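Schouten to open workshop mezzanine in Lenport

Wed 12 May

Schouten will open its refitted workshop on Ravine Road, Lenport, to trade tenants later this month, after the fit-out passed final inspection. The building has a floor area of 1683 square metres and was last used for tyre storage.

The ceiling has been left open, with blue steel beams and the ducts and pipes exposed. Project manager Ademir Guimarães said the suspended tiles were stripped out in March to give direct access to services.
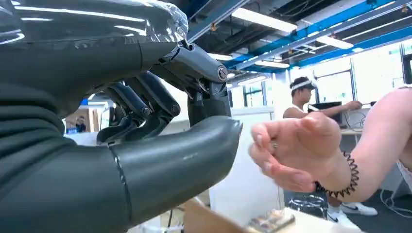

Lighting levels at bench height are set at 500 lux — the figure specified for assembly work — and the two extraction circuits can be isolated separately. Rinero supplied the switchgear.

Parking is at the rear of the site, with entry from the laneway only. Applications for bench space close at the end of the month and should be lodged at the Schouten office.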